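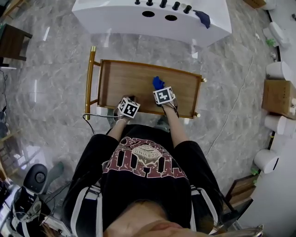 Timber moves across the grain as the air around it changes, and very little along its length. A wide board in a heated room will shrink in winter and swell again by September. Most faults in household furniture follow from this, including split panels, open mitres and drawers that bind.

At the Semaan workshop in Erley, Rami Saliba stores incoming boards for three weeks before cutting. Stock from the Oslow yard arrives dried for indoor use but still needs to settle. He weighs a sample board every two days and starts work when three readings agree.

Solid tops are fixed through slotted holes, with the screw left free to slide. Panels sit dry in their grooves. Glue is kept to joints where the grain of both parts runs the same way, or where the parts are narrow enough for the movement to be small. 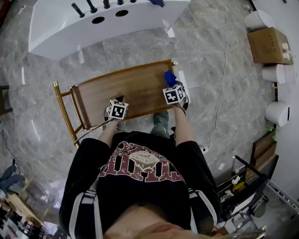 A folding chair with a wooden seat.

Seats take more wear than tops, and the finish goes first at the front edge. Saliba prefers oil to varnish for this reason, as a worn patch can be rubbed down and recoated locally. Varnish usually has to be stripped from the whole part. His order for the reading room at Priltmont was given five coats, with the underside treated the same as the face so that both take up moisture at a similar rate.

Last updated: 17 Apr 2022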